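From: Marin Dimitriou
Date: 6 August 2020
Subject: Re: drying and hanging small cloth goods

Mirta Riquelme wrote:
> We line dry everything at Alero and then hang it for two days before
> folding. Aprons come out fine. Gloves and anything with a patch
> pocket come out with the pocket puckered. Is it the hanger, the
> water or the cloth? The cloth is a Benedetti cotton, undyed, and
> we wash it before cutting.

Most likely the cloth, with some help from the hanger. A patch is usually cut with whatever scrap is left, so its grain runs a few degrees off the panel under it. Both pieces shrink, but in slightly different directions, and the stitching holds them to each other. The pucker is the difference.

Washing before cutting helps only if the wash is as hot as the later ones. We had a lot of 30 aprons at Mirkwood in April that had been prewashed cool and then laundered hot by the customer. All of them pulled at the pocket seams.
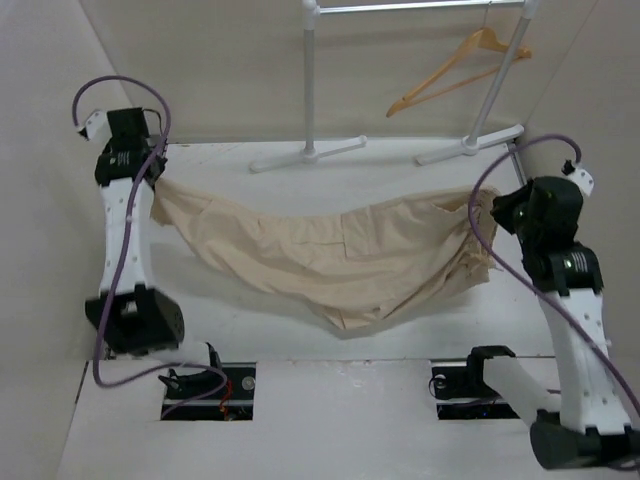

Seams are the first thing to check on an unbleached piece before it goes on a hanger. Hold it by the two ends, let the middle sag, and look at how the folds run. On plain cloth they travel in long soft lines toward the lowest point. A stitched patch near the middle, like the rectangular one on this beige piece, is stiffer than what surrounds it, and small wrinkles next to a seam are worth a second look. If they stay after a light pull across the grain, the thread tension was too high and no amount of hanging will fix it. Trim loose threads at a raw end at the same time. They catch in the next wash.

On hangers: wood is fine if it is sealed. Bare wood can mark undyed cotton when the cloth goes on damp. A rack with a single rail is enough for small goods, provided the pieces do not touch. Gloves should go fingers down, with the weight taken at the cuff. Hung the other way they hold water in the palm and dry last at the seam where the thumb joins. 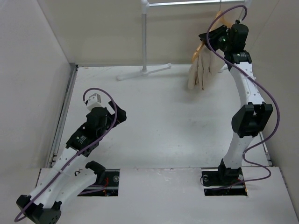

Mirta Riquelme adds off list that fingers down leaves a crease across the cuff on her heavier gloves, and that she now moves the contact point halfway through drying. I have no objection to that. It costs one extra handling per piece, and on a run of 400 that is a real amount of time. A wider clip with a smooth face would do the same job.

For the patches I would cut a test pair - one on grain, one off - and put both through the hottest wash you expect. Press neither. Measure the patch and the panel separately before and after, and send the numbers here. The Honex thread you mentioned is polyester, so leave it out of the shrinkage figures.

Marin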